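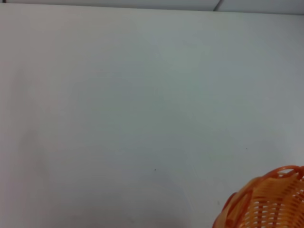 About Us

Hi, I'm Kaede Shibata, and I run the Hakala School of Home Baking out of an old feed store in Gristovthorpe. If you've landed here because somebody handed you a slice of our rye and you want to know how it got that way, welcome! Pull up a stool.

I should say straight off that I'm not a trained baker. I did bookkeeping for years (a hardware chain, then a dental office, then the hardware chain again) and baked on the weekends because bread from the store made me grumpy. My neighbours started asking for loaves, then they started asking how I made the loaves, and before long I had people in my kitchen on Saturday mornings with their sleeves rolled up and flour all down the hall. My landlord had opinions about the flour. So I went looking for a room with a proper drain in the floor.

The feed store had been sitting closed for a while when I signed the lease. It had good light, a terrible washroom and a loading door that still sticks whenever the humidity climbs. I put in two deck ovens, bought second-hand from a pizza place in Kotuditz that was moving to a bigger spot, and spent the whole of that first August learning that one of them runs hot at the back left corner. It still does. You'll hear me say "turn your tins" more often than you'd like.

The name, since I get asked a lot: Hakala was my grandmother's family name. She baked flat rye rings and hung them on a pole over the stove, and she never wrote a recipe down in her life. I've been trying to work out her dough ever since, and I think I'm close, but my mother tastes every batch and says "hmm," so I guess I'm not there yet.

What we teach

Mostly bread. Sourdough is what fills the calendar, but my favourite class to run is plain white sandwich loaf, the kind you can get on the table on a weeknight with yeast from a jar. People walk in a bit embarrassed to have signed up for something so ordinary and then they go home with a loaf that makes proper toast, and they're thrilled. We also do buns, bagels, a butter tart night that sells out way too fast, and a pie crust class where I make everybody throw out their first attempt (okay, we bake the scraps with cinnamon sugar and eat them, no butter gets wasted around here).

Our starter is called Ceta. She gets fed every morning, including Christmas, and everyone in the sourdough class takes some of her home in a jar. I used to keep her on the windowsill until we had a cold snap and she went sluggish for a week, so now she lives on the shelf above the proofer and is much happier.

Classes are hands-on from the first minute. I'll talk while you mix, and I'll come round and poke your dough, and if it's too wet we'll sort it out together without adding a whole bunch of flour. You don't need to bring anything except an apron, and if you forget that, there's a hook full of them by the door.

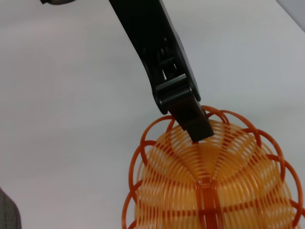
Ketsara Sombatkul wrote to us that she'd signed up expecting to be told off for using a bread machine all these years, and that she now does her mixing in the machine and her shaping by hand, and her kids fight over the heel. I was so pleased with that letter I stuck it to the fridge. Keep your bread machine! If it gets you baking, I'm all for it.

We're still small. It's me full time, plus a couple of helpers on the busy weekends, and we'd like to stay at a size where I can remember what went wrong with your last loaf. The one big change lately is flour. We were buying bagged from a wholesaler in the city, and this year we switched to a mill just past Kotuditz that grinds to order. It drinks up more water than what we were used to, so every single recipe sheet had to be redone. If you have an old sheet from us, email me and I'll send the new one. 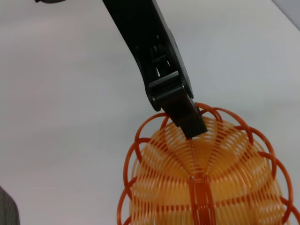
Between classes at Hakala, Gristovthorpe.

Booking and finding us

Classes are posted on the booking page a month ahead. If something's full, put your name on the wait list anyway, because people do cancel and I phone down the list in order. We're at 3816 Mill Road, the building with the green loading door. Park around back, and please leave the spot by the ramp clear for the flour delivery. If the front door's locked, knock hard. The mixer's probably going and I can't hear a thing over it.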